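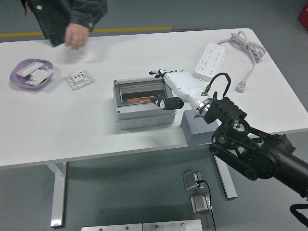 Robots & Automation | News

September
By Naima Hamdy

Search this site Go

Home News Workshops Jobs Contact

Celard is spending the month finding out which of two robot hands it would rather live with, and anyone who has ever tried to close a stiff little plastic cover with cold fingers will have some sympathy for the machines involved.

The company, which puts together electrical fittings for small builders, has been trying a human-style hand from Flistent against the plain two-jaw gripper it has used for years from Hunness. Both go on the same black arm and both get the same jobs, laid out on a white table: a grey distribution box with a clear hinged window over the top, a square wall socket, a power strip with its lead coiled up, and a purple plate holding a couple of smaller white parts.

The window is the one everybody wants to talk about. The white hand comes at the box from the right, with its black thumb over the edge of the cover, and from there it has to get under the lip and lift without shoving the whole box along the table (which the two-jaw gripper did rather a lot in the first week, I'm told, to general groaning). Each hand gets 100 tries at every job, and so far the Flistent hand has opened the window on 90 of them. The Hunness gripper is well behind on that one but quicker at picking up the socket, and it has never once needed its fingers setting up again after lunch.

By the time I called in, the team had logged 759 tries across the whole set, with the power strip still to come for the newer hand. That lead is expected to be a nuisance for both!

The controller is being looked at too. Celard has borrowed a unit from Pathirana that lets the operator swap hands without restarting the arm, and the people on the early shift are already very fond of it, mostly for the time it gives them back before the kettle goes on at ten. Whether it stays will depend on the price, and that conversation hasn't started.

Results for both hands will go up on the workshop noticeboard when the power strip runs are finished, and visitors from the other sites are welcome to come and watch in the meantime.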